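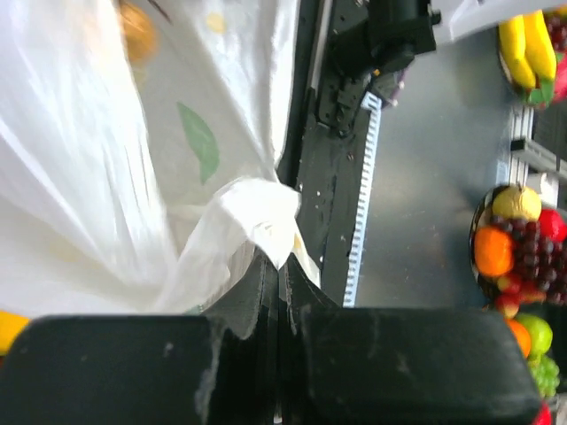
Mylene Enriquez meinte gleich am Anfang, der Kurs sei für die Frauen im Schichtdienst zu spät am Abend, und wir sollten die zweite Gruppe auf den Vormittag legen. Diesen Vorschlag haben wir übernommen.

Zwischenbericht zum Projekt »Kochen und Sprechen«, Stadtteiltreff Tonusby
Stand: 8. Nov. 2022
An: Stiftung Prumine, z. Hd. Herrn Houshang Salehi

Seit Juni läuft der Sprachkurs in zwei Gruppen. In der Abendgruppe sind 17 Personen angemeldet, in der Vormittagsgruppe 11. Beide Gruppen kaufen vor dem Unterricht gemeinsam ein und kochen danach. Die Einkaufsliste wird auf Deutsch geschrieben, auch wenn es dadurch länger dauert.

Eine Unterrichtseinheit dauert jetzt 90 Minuten. Im Antrag hatten wir weniger vorgesehen, aber das Kochen hat die Zeit für die Grammatik fast aufgebraucht. Die Mehrkosten für die Raummiete tragen wir bis Jahresende aus eigenen Mitteln.

Schwierig bleibt die Kinderbetreuung. Frau Paredes hat sie am Vormittag übernommen, am Abend fehlt uns weiterhin eine Person. Drei Teilnehmerinnen haben deswegen pausiert — zwei davon sind inzwischen zurückgekommen.

Für die Lebensmittel haben wir pro Monat 100 Euro geplant. Dieser Betrag reicht bei den heutigen Preisen nicht mehr aus, besonders beim Öl. Wir bitten Sie zu prüfen, ob nicht verbrauchtes Geld aus dem Posten »Lehrmaterial« dafür verwendet werden darf. Die Belege legt Abbas Kiani diesem Bericht bei.

Der nächste Bericht folgt nach der Abschlussprüfung der Abendgruppe.

Mit freundlichen Grüßen
Soudabeh Moradi
Projektleitung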